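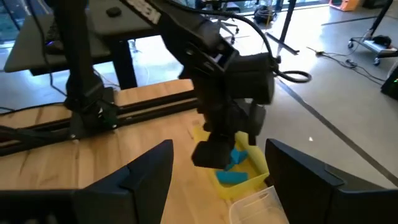
Gripper over the yellow bin, seen from the opposite wrist. Two blue pieces in.

Kirnar cell, August, started 9.40

Right arm has been dropping off in wrist roll since the Hedard gearbox went in. Log shows 36 position warnings, all on joint 6, none on the left arm. Reda Zaki thought encoder. I went for the cable first as it is quicker to get at.

Pulled the wrist connector and cleaned it. Two pins slightly bent, straightened them. Refitted the cable with a longer service loop so it does not pull at full roll. Retorqued the base bolts as well while the key was out. One on the rear side took nearly a quarter turn.

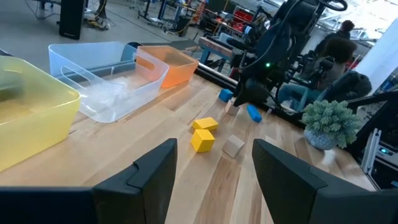 Bins and blocks on the table, from the wrist camera.

Re-ran the zeroing routine twice. Encoder offset was 1411 counts before, 131 after. Saved as the new reference and copied to the Brundeo folder. The old file is still there with the suffix _pre, please leave it until the next service.

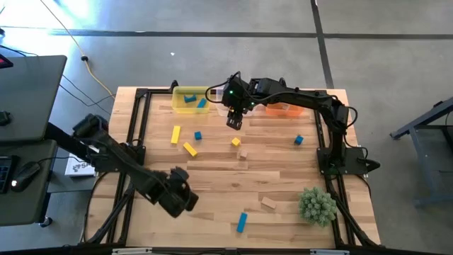

Reach check comes next, on the sort program at half speed. The awkward part is the right arm at full stretch across the back, where the forearm passes over the orange bin and the wrist ends up over the clear one. Any slack in the base shows there before anywhere else. I want the tool height measured at that pose and again close in by the base, and both numbers written down here.

Still to do:
Order a spare wrist cable from Alaoui, same length.
Check left arm base bolts with the same key.
Ask Reda whether the warning limit was changed when the gearbox was fitted.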